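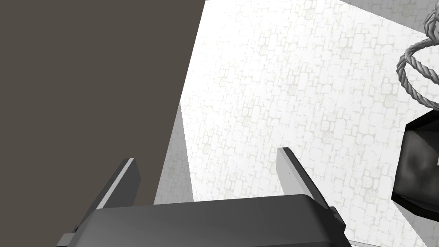 Wer sich einen Roboter anschaffen will, soll erst mal in den Keller gehen und nachsehen, wie viele Steckdosen da sind. So hat es uns Tripathi beim allerersten Gespräch gesagt, und ich habe damals ziemlich gelacht. Zwei Wochen später stand ich im Keller und habe Steckdosen gesucht.

Über uns > Wer wir sind und wie wir planen

Hallo und schön, dass du hergefunden hast! Wir sind Retia, ein kleines Planungsbüro für Betriebe, die über Automatisierung nachdenken und noch nicht wissen, was das kostet, wo das hin soll und ob es sich überhaupt lohnt. Wir verkaufen selbst keine Roboter. Wir rechnen, messen, simulieren, telefonieren mit Lieferanten und sitzen mit dir am Tisch, bis aus der Idee ein Budget geworden ist, das man der Geschäftsleitung zeigen kann (und das die Geschäftsleitung auch versteht).

Angefangen habe ich allein, mit einem Laptop und einer Tabelle, die inzwischen 107 Zeilen hat. Jede Zeile ist ein Posten, den irgendwann mal jemand vergessen hat: Druckluft, Schutzzaun, Ersatzfinger für den Greifer, die zweite Schulung, weil bei der ersten die halbe Spätschicht im Urlaub war. Die Tabelle gibt es immer noch, sie ist hässlich, und ich hänge sehr an ihr. Jeder neue Kunde bekommt sie beim ersten Termin ausgedruckt in die Hand, dazu einen Kugelschreiber, und dann streichen wir gemeinsam durch, was nicht passt. Bei den meisten bleibt mehr stehen, als ihnen lieb ist.

Wie ein Projekt bei uns läuft

Zuerst kommen wir vorbei. Ich will sehen, wo die Teile liegen, wer sie heute anfasst und wie oft der Stapler durch die Gasse muss. Danach bauen wir die Aufgabe am Rechner nach, mit Greifer, Umgebung und allem, was im Weg stehen könnte. Das klingt nach viel Aufwand, ist aber der billigste Teil vom Ganzen! Ein Greifer in der Simulation darf so oft danebenfassen, wie er will, das kostet Strom und ein bisschen Geduld. Wir probieren andere Fingerlängen aus, drehen das Modell, schauen aus dem Blickwinkel direkt hinter der Hand, und am Ende wissen wir meistens, welche Geräteklasse überhaupt in Frage kommt. Erst dann holen wir Angebote ein.

Beim Budget rechnen wir mit drei Töpfen: Gerät, Umbau, Betrieb. Der erste Topf steht in jedem Prospekt. Der zweite hängt an eurer Halle, und da habe ich schon alles erlebt, vom Boden, der nicht eben war, bis zur Tür, durch die das Grundgestell nicht gepasst hat - die haben wir dann eben ausgebaut. Der dritte Topf wird gern auf später verschoben, dabei entscheidet er darüber, ob die Anlage im dritten Jahr noch läuft oder unter einer Plane steht. Für Unvorhergesehenes schlage ich in der frühen Phase 30 Prozent drauf. Darüber wird jedes Mal verhandelt, und ich bleibe jedes Mal stur.

Unser erstes großes Vorhaben hieß Netero, eine Greifstation für gemischte Kleinteile bei Ziltby. Der Betrieb hat 80 Leute und hatte vorher noch nie einen Roboter im Haus. Im Mai ging es los mit einer Liste von Wünschen, die für vier Anlagen gereicht hätte. Übrig geblieben ist eine, und zwar die richtige, finde ich (bei Ziltby sehen sie das inzwischen auch so, sie haben gerade nach der zweiten gefragt). Allein beim Greifer haben wir durch die Vorarbeit am Rechner 3296 Euro gegenüber dem ersten Angebot gespart, weil das teurere Modell einen Öffnungsweg hatte, den dort kein Teil braucht. Das Geld ist dann in eine ordentliche Beleuchtung geflossen.

Tripathi kennt ihr ja schon vom Anfang der Seite, das ist das Elektrobüro, mit dem wir seit Jahren zusammenarbeiten. Die schauen sich Anschlüsse und Schaltschränke an, bevor wir irgendeine Zahl aufschreiben. Manchmal kommt dabei heraus, dass erst die Zuleitung dran ist und der Roboter ein Jahr warten muss. Das sagen wir dann auch so.

Was wir gern vorab von dir hätten

Eine Handvoll typischer Teile, ruhig auch die krummen. Einen Hallenplan, notfalls mit Bleistift gezeichnet. Und eine ehrliche Zahl, was höchstens ausgegeben werden darf. Mit der letzten tun sich viele schwer, das kann ich verstehen, aber ohne sie planen wir im schlimmsten Fall wochenlang an etwas vorbei.

Das erste Gespräch kostet nichts und dauert meistens länger als gedacht, bring also etwas Zeit mit. Kaffee haben wir, Parkplätze sind im Hof hinter dem Haus.

Zuletzt aktualisiert: 4. Dezember 2023
30 Mal geteilt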